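Home | News | Workshop notes | Members | Contact

Last updated 9 September 2018

When the gripper wouldn't let go

Many of you have been asking how the flower sorting is coming along at Skisgate, so I thought I'd sit down with a cup of tea and tell you properly, including the part that went badly.

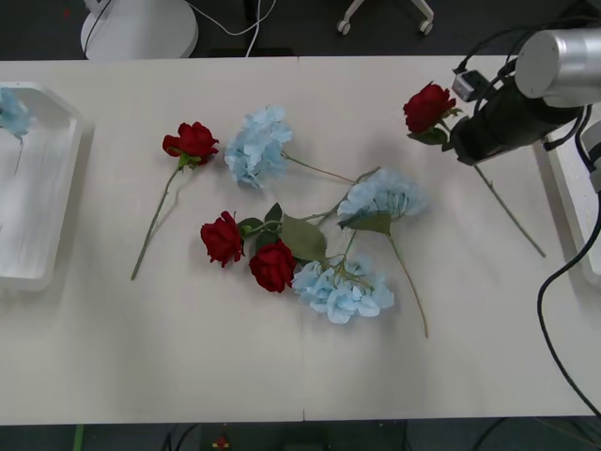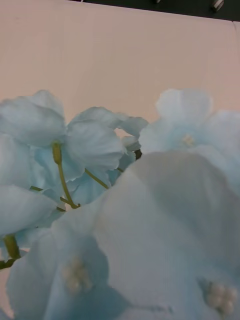
Artificial flowers on the sorting table.

Solène Gilbert

We'd had a lovely run, with about 500 picks behind us and hardly a dropped stem, when the arm closed on a hydrangea and simply stayed closed. The program believed it had let go and moved off to fetch the next one, dragging half the pile along with it. Hugo Charpentier reached in to save the flowers – as I think any of us might have done – and the arm swung back towards him. He pulled his hand away in time and wasn't hurt, I'm very glad to say, but it gave us all a fright.

Corentin Besson spent the evening going through the logs and found that the release signal had been sent and never answered. A connector behind the wrist had worked itself a little loose, and the software carried on regardless. He has replaced the connector and changed the program, so the arm now waits for the gripper to report that it's open before it goes anywhere. If it hears nothing, it stops.

There's a new house rule too, and please be patient with us about it. Hands stay off the table until the stop button is in, no matter what colour of petal is getting squashed. Ginette Roussel is rewriting the start-up sheet and would welcome your suggestions.

We ran 30 slow picks afterwards without trouble and will do a longer test before going back to full speed.

Contact the newsletter desk | © Skisgate | Back to top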